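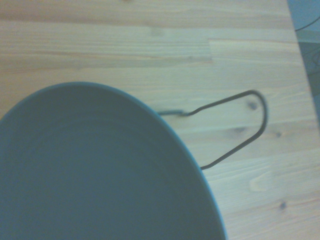
Hi all, thanks for the replies on the end-of-season awards night, I've read every one of them, even the long one about the parking! I want to sort out the Hall of Fame side before December creeps up on us, so I'm going to start there and get to the food afterwards. We had 49 nominations for 5 places, and I'm thrilled, but a lot of you put up the same keeper under three different nicknames so it's a smaller pile than it sounds. The pot is empty on the food front so far, same as the big round metal one on the table up there, so if you've got a soup or a curry in mind please speak up (I'll do a chili if I'm left to my own devices, you've been warned).

Lakmal Sultana wrote:

> Can I ask how we're treating people who played for
> Prokdale before the merger? My dad had 100 games for
> them and then one season with us, and I don't want to
> nominate him if it only counts from when we became one
> club. Also is the trophy cabinet coming to the hall or
> staying at the ground?

Good questions, Lakmal. I say Prokdale games count, every one of them. We kept their colours on the away socks and we kept their honour board, so it'd be a bit rich to leave out the players. Please do put your dad forward! I only saw him play the once, away at Hermans in sideways rain, and he cleared one off the line with his face.

The cabinet stays at the ground. It took four of us to get it in there and the door has been painted shut ever since.
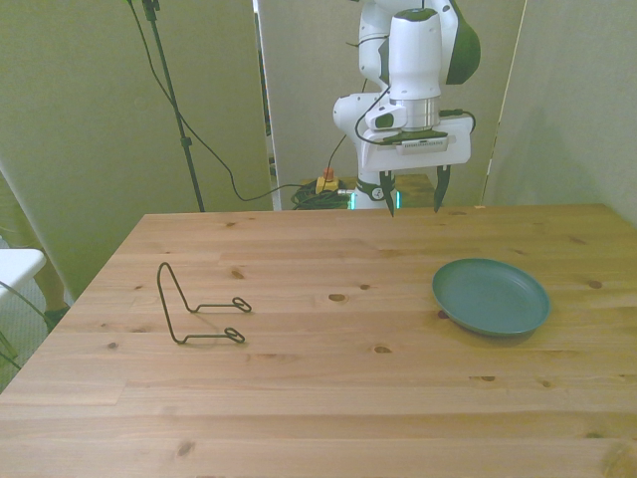
Nastora Football Club – Social and Awards Group

Now, the money. Last year's night cleared just over what we spent, and I'd like to do better because the junior goals need new nets. If we can bring in $1,000 from the raffle that covers both ends. Clustska have offered a voucher again, and I've still got the signed ball from the cup run, slightly flat but the signatures are all there.

Things I still need from you lot:

- a yes or no on partners coming free
- old match programs, any condition
- someone with a neighbour who owns a decent microphone

Speeches start at 7:30 pm and I'm capping them at five minutes each. Yes, Coach, you too.

Reply to the whole list please, otherwise I end up forwarding everything at midnight.

Cheers,
Social Secretary, Nastora FC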